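Search the notebook Enter keywords Go

14/09/2019
Parveen Siddiqui

Rye starter, jar 9. Fed 300 g at the usual ratio and went off to argue with Van Loon about the flour. He maintains the new sack from Jarnenholm is the same milling as the last. The sack disagrees. It drinks water like a camel and gives back a crumb you could grout a shower with.

Loaf weighed 979 g out of the oven, against a target I won't write down here because colleagues read this.
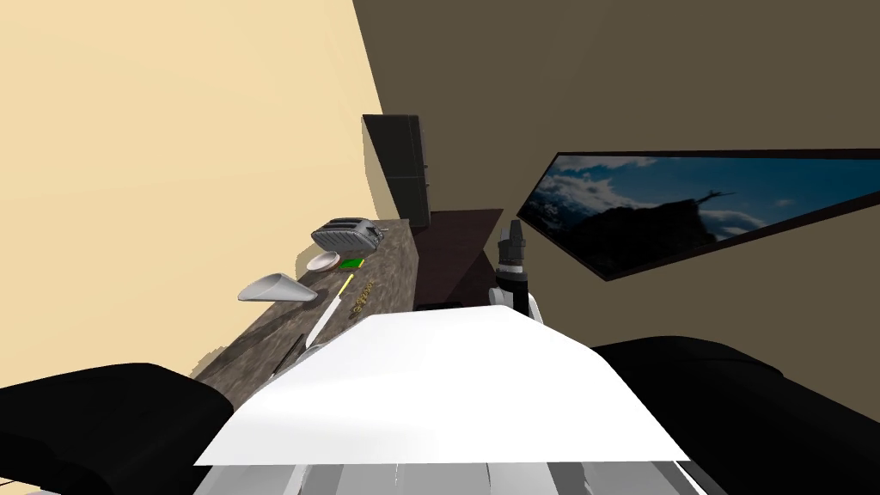 Second dough got 12 hours in the cold and came out sulking. Sour enough, flat on top. I suspect the Pirik malt, which smells of attic. Left it out of the third dough and got a better crust, though I also forgot the salt, so draw your own conclusions.

To do: ask Gundine for their October sack early. Label the jars properly. "Old one" and "other old one" has stopped working as a system.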